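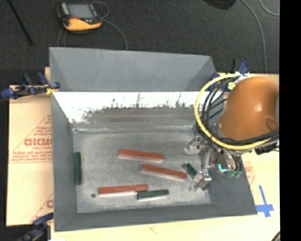
The profile of the Steltach basin is now drafted from end to end, and I'm happier with it than I expected to be when I last wrote to you. The opening section on the lie of the land took the longest by a mile. I wanted someone who has never been near the place to get it in one go, and every version I wrote sounded like a survey report. In the end I gave up on "an elongated depression with subsidiary relief" and went for a big grey bin with sloping sides and long red blocks lying in the bottom of it. The sides are the hills, the flat worn floor is the pasture, and the blocks are the sandstone ridges, which really are red when the low sun gets on them. The ridge in the middle even dips a little at one end, the way the block near the centre does. It's a homely way to start a geography section, I know, but my test readers stopped asking me where the river went, so it stays.

Search this site
Enter a word or place name
Go

As a reminder of where we'd got to: Grundley agreed to pay for a set of profiles covering the basin, the Wiline shore to the south and the island of Tak, each with a bit on landscape, history, people, language and how folk earn a living. They're meant for schools, for visitors and for people whose grandparents came from there and who want something better than two lines in an old gazetteer. Steltach was to come first, then Wiline, with Tak last of all since the boats are so awkward. That order has held, more or less.

Steltach

The history part starts with the salt road and comes up to the closing of the quarries. I'd planned to begin with the first farmers, but what we have on them is so thin (a few flints, a ditch, a lot of arguing) that it made a dull first page, so they now get a short paragraph further down. The salt road is much better stuff! Carters brought salt up from Wiline and took hides and cheese back, and you can still follow the old line for most of its length because the walls either side are set so far apart. Two farms on the way have names that mean "halfway", and they're nowhere near each other. I've put that in.

The population figure has been a nuisance. The whole basin has roughly 2000 people in it, but the boundary was moved after the last count and one village is now in the next district on paper while everybody who lives there still says Steltach. I've used the older boundary, said so in the text, and put the newer one in a note underneath. If you'd sooner have it the other way round, do tell me before the pages are laid out. It's a small change now and a fiddly one afterwards.

The language section has grown. I asked for local words for hills, streams, weather and so on, thinking I'd get a couple of dozen, and we now have 200 place names and field names with some idea of what they mean. That's far too many for a profile. I've picked out the ones that tell you something about the ground, such as the four different words for boggy land (there's one for bog you can cross with a cow and another for bog you can't), and kept the rest back. I'd like to put the full list up as a page of its own and I'd welcome your view on that. It wouldn't cost anything apart from my evenings.

I've also rewritten the section on work. My first draft made it sound as though everyone in Steltach keeps sheep, and that was fairly put to me as nonsense by people who live there. Plenty do keep sheep. Plenty more drive out to the shore for jobs, or work at the school, or do a bit of three or four things depending on the season. It's harder to write up neatly but it's nearer the truth.

Wiline

Wiline is about half done, I'd say, though halves are slippery with this kind of work. The landscape and early history are written. The harbour section is a heap of notes and a good map. What's slowed me down is that the town has two stories about its own beginnings, one in which it was founded by fishing families driven off Tak by a bad run of winters, and one in which it was there already and let them in. Which one you hear depends a good deal on which end of the harbour you're standing at. I'm giving both, side by side, and I've tried very hard not to let on which I believe.

The harbour records turned out to be in better shape than I'd been led to think, apart from one long gap where the damp got in. I spent several days with them and would happily have spent several more. Most of what I copied down is about who owed what to whom for rope. Some of it is lovely, though, and there's a run of entries about a dispute over where nets could be dried that I think will make a good short box for the schools version.

I still need to write up the market, the two chapels and the road north. I also need to sort out the spelling, because the town's own signs don't agree on whether the lower harbour is one word or two. I've gone with two for now.

Tak

I got over to Tak once, in June, and it rained, and I'd go back tomorrow. The visit was meant to be a quick look round so I'd know what questions to ask. I came home with far more than I'd bargained for, mostly because the return boat didn't run on the Wednesday and I had an extra day of sitting in kitchens. People there are very used to being written about as the end of the world, and rather tired of it. Several asked me to please mention the football pitch. It's going in.

Nothing on Tak is drafted yet beyond an outline. The outline does change one thing from the plan I gave you: I'd like to start the page with the island as it is now and work backwards, where the other two start with the land and work forwards. The old approach puts the clearing of the northern farms right at the top and everything after it reads as a sad ending. There are children in the school and a new roof on the hall. I'd like readers to meet those first.

Length, and a question for you

We agreed on 2000 words for each profile. Steltach is well over that even after I cut the bit about cattle fairs, which hurt. I can see two ways of dealing with it. I could trim it to fit and move the history of the quarries to a page of its own, linked from the main one. Or you could let Steltach run long on the grounds that it carries some background the other two lean on, such as the salt road and the old boundaries. I'd prefer the second, but I've marked the cuts in the draft so you can see what the first would look like.

Money

Travel has come out a bit above what I set aside, thanks to the extra night on Tak and one more trip to Wiline than planned. Printing will be below, as we've dropped the folded map in favour of a plain one on the back cover. The two nearly cancel out. I haven't touched the sum kept for the schools version and don't expect to until Wiline is finished. The receipts are in the usual folder, with the boat fares on a separate sheet because the boat gives you a stub the size of a stamp with nothing useful written on it.

What's next

I'm sending the Steltach draft out to the readers in the basin as soon as I've heard from you about length and the boundary. They've asked for it on paper, in large type, and I've said yes. While they have it I'll get on with the harbour section, then the market, and I'll book the second crossing to Tak for whenever the longer timetable comes in. I'd allow a few spare days for that one.

Could you also let me know whether the Grundley name should go at the top of each page or just once on the front? I've had it both ways in different drafts and would like to stop changing it.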